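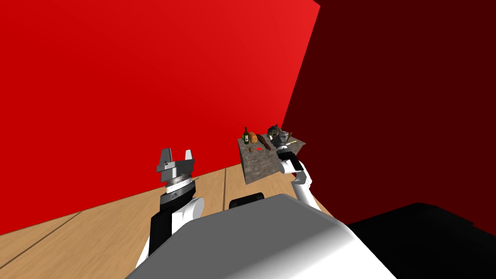
I've been trying to paint my dining room since April, and I'm beginning to suspect that picking the color is the whole job and the painting is just the thing you do afterward to relax. I started with off-whites (so many off-whites!) and taped little cards all over the place until the room looked like a bulletin board. Then one night I decided I wanted red. Proper red. The trouble is that red changes its mind depending on where it lands. A bright red wall can meet a much darker, almost maroon one at the corner, and now I look at that pairing and wonder if I should stop fighting and just do two shades on purpose. A light tan wood floor helps a lot, I think. Ours is darker, so everything up against it goes a bit gloomy by dinnertime.

My first sample was a can of Flirnari, which went on like yogurt and dried the color of canned tomato soup. Nice soup, but still. The second was Iltoma, a deeper one, and I loved it for 2 days and then came down to breakfast and felt like I was eating inside a mitten. Total spent on samples, brushes and a roller tray I already owned one of: 219 dollars. My husband has asked me not to say that number out loud again.
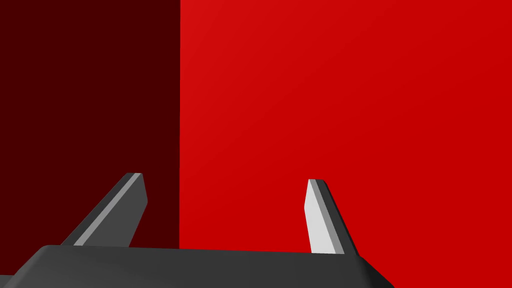

Loïc Maillard wrote in after my last post to say that I was going about it all wrong, and that with red you should put a gray primer down first or you'll be doing coats until Christmas. He did his hallway without it and stopped at 7. Seven coats! In a hallway!

So I went back to the store and got the gray. It's horrible, like living in a parking garage, but I did the short wall and then put one coat of the deeper red over it, and I have to say -- it covered. I'm waiting until tomorrow to look at it in the morning light before I get excited.

Still undecided on the trim. If anyone has left theirs plain white next to a strong red, tell me whether you got sick of it.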